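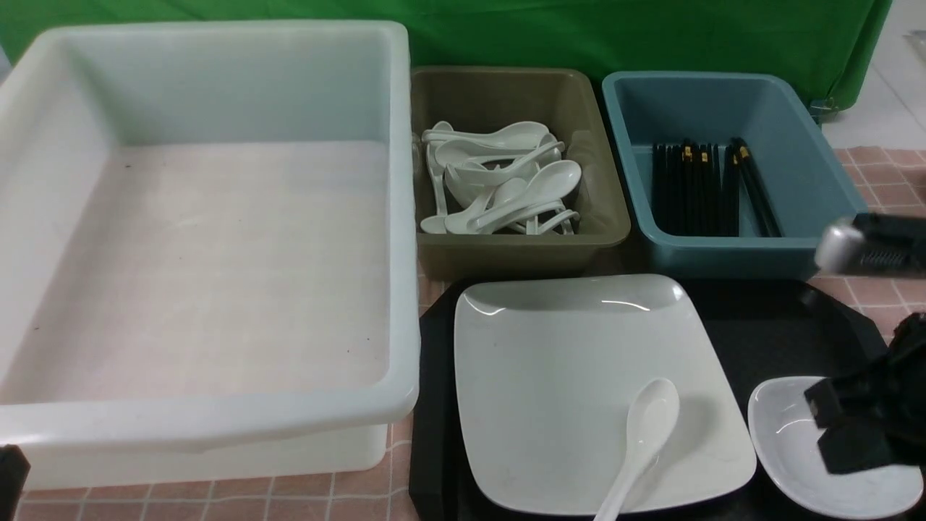 Table-setting task, notes for the Clunosel set

August 27, 2024
Orvokki Rissanen

Carried on with the tray setting. Layout as agreed: big white bin on the left, spoons in the middle bin, chopsticks in the teal one, black tray in front with the square plate and the small dish. Total now stands at 186 examples against a target of 450.

The spoons are easy to drive by hand. Chopsticks are slower — they sit tight together and I tend to hesitate above them, and I don't want the model to learn the hesitation. Anything with a pause over 35 frames gets marked for trimming.
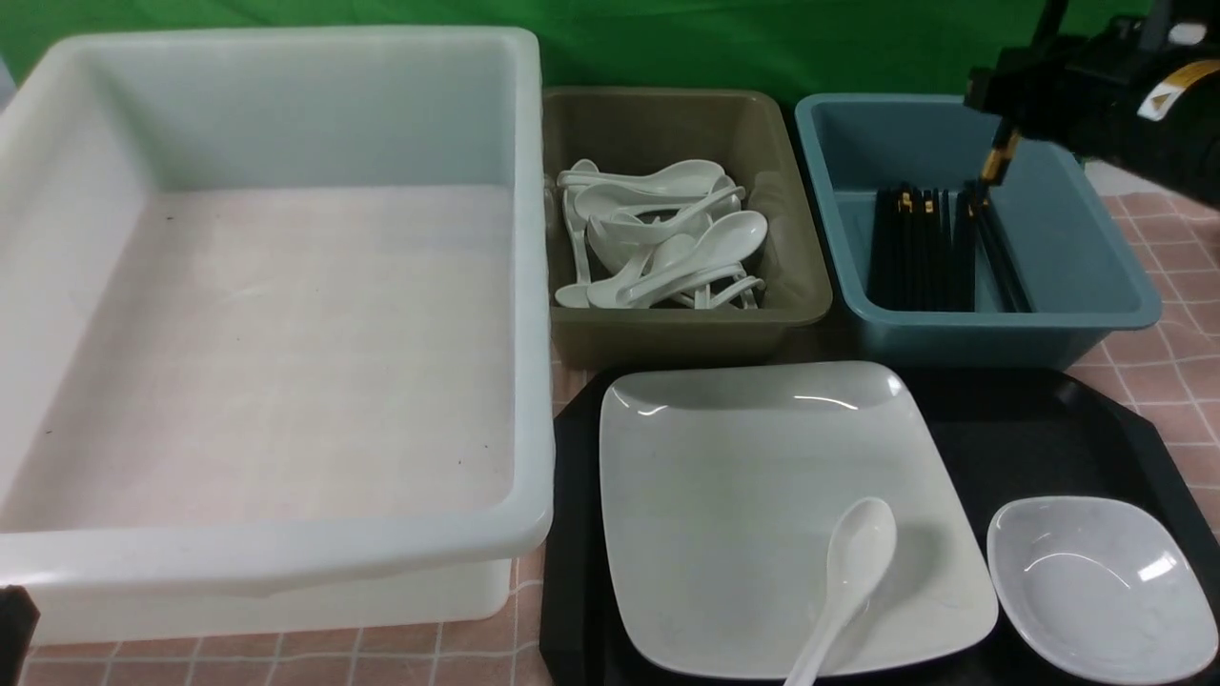
Notebook 3, p. 41

Approach to the chopsticks is from above, on the right. Try coming in lower next time and compare.

To do: vary the angle of the spoon on the plate between runs. Ask Prolis whether the labels can be split by utensil before October.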